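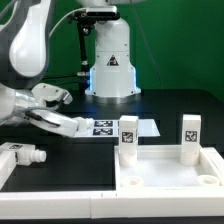 4. Calendar Customs in the Gokby Household Books

4.1 Sources and their arrangement

The household books kept in the district of Gokby form the largest body of written evidence for the yearly round of feasts and fasts in the region. They were not written as ethnography. Most began as account books, in which the head of a house entered debts, sales of grain and the wages of hired hands, and only later took in notes on which days were suitable for plowing, weddings or the washing of the dead. The present study draws on 15 of these books, all of them held in the Kirnetti collection and consulted in the reading copies made for that collection. The copies were last compared against the originals on April 8, 2020, and the readings given in this section follow the corrected text.

The books fall into two groups. The first, which we call the valley group, counts the year from the first thaw and gives the names of the months in the local speech. The second, or upland group, begins the year after the harvest and borrows several month names from the traders of Plestura. Cifuentes, the earliest published survey of the district, treated the upland books as faulty copies of the valley ones. We do not follow this view. The upland books agree with one another in places where they differ from every valley book, and it is hard to see how a chain of careless copying could have produced such steady results.

Dates in the valley group are given by the moon, with a short correction entered every few years in the margin. The correction is rarely explained. In one book it is called "the lent day," in another simply "the day put back." Readers who wish to compare these entries with the church calendar should note that the correction may be entered late, and that a feast recorded before it will then appear to fall in the wrong week.

4.2 The hearth feast

Of the customs named in the books, the hearth feast receives the longest entries. It was held at the end of winter, inside the house, and outsiders were not admitted until the fire had been put out and lit again. Figure 6 gives the order of the rite as it stands in the fullest valley account, set beside the shorter upland version.

Figure 6. Order of the hearth feast in the two groups of household books. Valley: sweeping of the floor; fire put out; silence until dusk; fire lit by the youngest child; bread shared; door opened. Upland: fire put out; fire lit by the eldest woman; bread and salt shared; door opened.

The main point of difference is the person who lights the new fire. Cifuentes took the child to be a late and sentimental change. The household books offer little support for this, as the entry naming the youngest child appears in the oldest valley book as well as in the most recent. What does change is the period of silence. In 5 of the valley books it lasts until dusk, while in 2 others it has shrunk to the time needed to say a prayer. Neither of these last two gives a reason, although both come from houses on the market road, where trade could not easily be stopped for a full day.

The salt of the upland version deserves separate notice. Salt reached the district through Plestura and was costly, and the account pages of the same books show that it was often bought on credit. Its use at the feast is therefore recorded twice, once among the customs and once among the debts. This double record allows the feast to be dated in years for which no calendar entry survives.

4.3 Beliefs attached to the new fire

Several books add short warnings to the account of the feast. Ash from the old fire was not to be carried across running water, and a lamp was not to be lent to a neighbor until the third day. Such notes are usually in a different hand from the main entry and may have been added by a later owner. We have kept them apart in the transcriptions that follow this section.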